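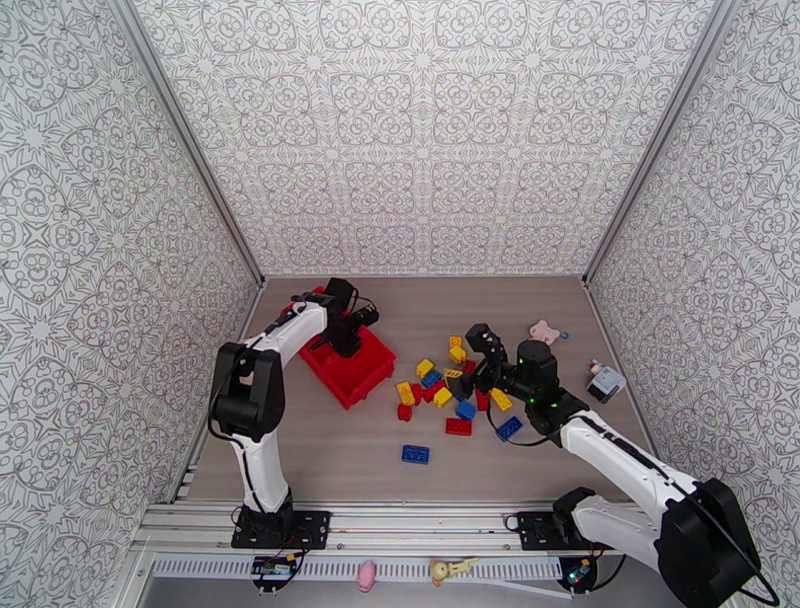
I finally got around to putting the brick page together! Jirayu Kaewmanee has been after me for it since January, when I cleared out the hall closet and found what I'd been calling "a few" toy bricks. I counted them once, properly, on the living room rug, and got 653. (Then I stepped on one, so make of that number what you like.)

What I wanted to show this time is the sorting, which is the part I enjoy most and the part my family enjoys least. Building is fine. Building is great! But there's something about a pile of bricks on a flat surface and a bin waiting beside it that makes me want to cancel my plans.

**The red bin**

The open-topped red plastic one, left of center on the table. I love this shape -- the sides flare out a little, so your hand goes in without scraping a knuckle, and it's easy to tip out when you want everything back on the table. I used to keep bricks in a drawstring bag and I'll never go back. You can't see into a bag, and you always end up digging for the piece at the bottom.

**The brick pile**

A cluster in the middle of the work surface. I like to sort from one small pile at a time, and I leave some bare tabletop between the pile and the bin. Olumide Eze spreads everything out edge to edge before starting, and we've agreed to stop discussing it.

**The tabletop**

Light brownish-gray with a wood-grain finish, and the grain runs from side to side. It makes a nice calm background for bricks! I tried sorting on a patterned tablecloth for a whole winter and kept missing the small ones.

**The wallpaper**

Okay, I know this is a brick page, but look at those walls. White with gray curls and rosettes and teardrop medallions, on all three sides, with thin silver trim down the corners where they meet. It's so much fancier than anything I'd have picked for a sorting spot, and now I want it in my hallway. The pattern in the catalog I've been drooling over is called Flondard and I've already sent off for a sample.

**Where it all goes next**

Once a batch is sorted it goes into the Previco drawers, four of them, labeled by size. Color sorting looks gorgeous on a shelf, but when I'm building I want a two-by-four and I don't much care if it's blue. Jirayu does color first and then size, which takes forever and looks fantastic.

Still to come: the wheels and windows, 119 pieces that don't fit in any drawer I own. If you've got a good system for wheels, please write to me!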